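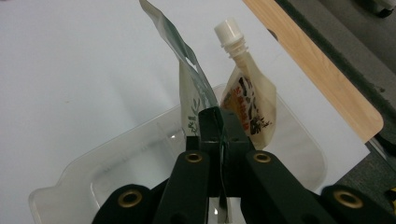

A pouch, held by its lower end.

I've been meaning to write about snacks on long train journeys ever since we got back from Prundunberg, which is nine hours away if the connection at Hetitz behaves itself (it didn't, and we had 30 minutes on a windy platform to think about our choices). I'm a firm believer in packing far too much. My mother did sandwiches in foil and a flask of tea, and we'd always eaten the lot before the first tunnel, so I suppose I'm making up for lost time!

My rule these days is something salty, something sweet and something you don't even like very much, because that last one will still be there at hour seven when you need it.
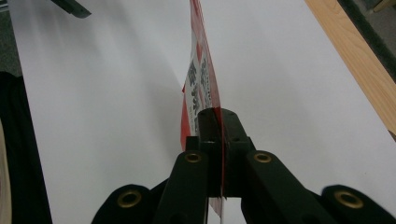
My sister thinks the whole business is daft and that you should simply buy a hot meal from the trolley like a grown-up. She may have a point, but she has never sat on the Prundunberg train when the trolley gives up at the second stop, and I have, twice.

The other thing is noise. A crackly packet in a quiet carriage is a dreadful thing, and I find it much kinder to open everything at home and tip it into little tubs, though

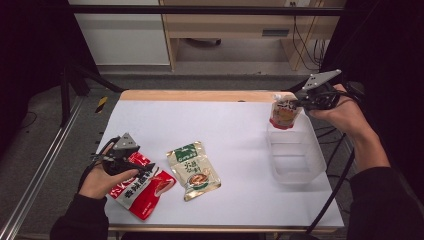

you do lose the small thrill of tearing into something new somewhere past the reservoir. I usually keep one packet sealed for exactly that, and eat it very slowly, looking out at the sheep.
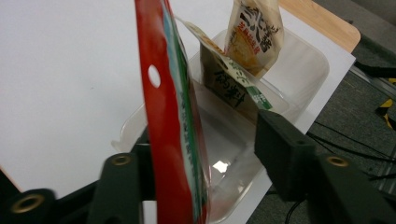

Marmite rice cakes, wrote one reader after my last train post, and don't let anyone talk you out of them. I've since tried them and they do travel well, even if my coat pocket will never be quite the same.

Recent posts
Three days in Hetitz with the wrong shoes
A flask that doesn't leak
The slow line to Ruvetti
Window seat or aisle?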